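Cómo ordenar cables finos y cordones sin que acaben hechos un nudo
Comunidad Praltero > Casa y orden > Cables, hilos y cordones

Nillurero
Hola a todos. Tengo en casa un problema con los cables finos, los cordones y las tiras sueltas que voy guardando "por si acaso". Lo meto todo en la misma caja y cuando quiero sacar uno salen doce detrás. He pensado en pasarme a cubetas abiertas, una al lado de otra encima de la mesa, y separar por tipo, pero no sé si me va a durar ordenado ni dos semanas. ¿Lo hacéis por color, por largo, por uso? Mi mesa tiene 172 cm, así que sitio hay.

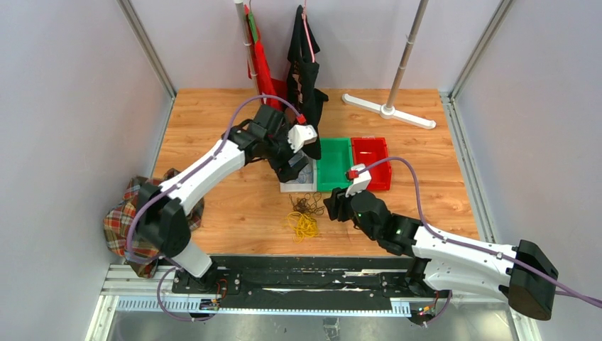
Respuestas (3)

Lockwood
Yo lo hago por tipo y me va bien. Primero vacío todo en la mesa o en el suelo (en el suelo mejor, que los rizos se abren más) y no tiro nunca de un cabo suelto, que es lo que nos pide el cuerpo a todos y lo que aprieta el nudo. Lo que hago es levantar el ovillo entero por el medio, sacudirlo un poco y dejar que cuelgue.
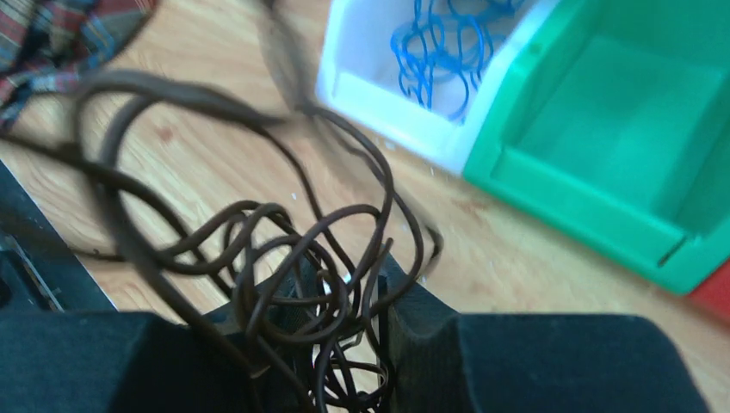 Con los largos tengo más paciencia - voy agrandando las vueltas con los dedos hasta que una se deja pasar por encima de las otras, y de ahí saco el resto. El mío más rebelde me llevó 47 minutos, con café incluido. Luego lo enrollo en ocho, una tira de velcro y a su cubeta. Si lo enrollas siempre en redondo alrededor de la mano, se retuerce y a la próxima estás igual.

Avon
Tíralos y compra nuevos jajaja. Yo guardaba más de 11 cargadores y no usaba ninguno.

Praltero_ayuda
Nillurero, por color de cubeta es comodísimo, pero decide antes qué va en cada una y no lo cambies a mitad. Yo pongo los cordones y las cuerdecitas en una y los cables oscuros en otra, porque juntos se enganchan que da gusto. Las cubetas, bajitas y sin tapa. Con tapa acabas dejando las cosas encima y vuelta a empezar! Y los alambres finos, esos que ya vienen medio doblados, no los estires del todo: haz una espiral pequeña y que se queden así, apoyados en el fondo.

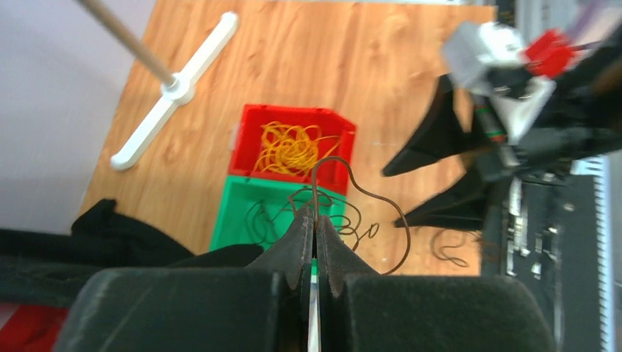 Cubeta roja para las cuerdas, verde para los cables oscuros.

Ah, y si son muchos, ponles una etiqueta de papel antes de guardarlos. Yo lo dejé para luego y todavía tengo un par que no sé de qué aparato son.

Nillurero
Gracias!! Lo del ocho no lo conocía, esta tarde pruebo. Lo de tirarlos me lo pienso, Avon, que tampoco vas tan desencaminado :)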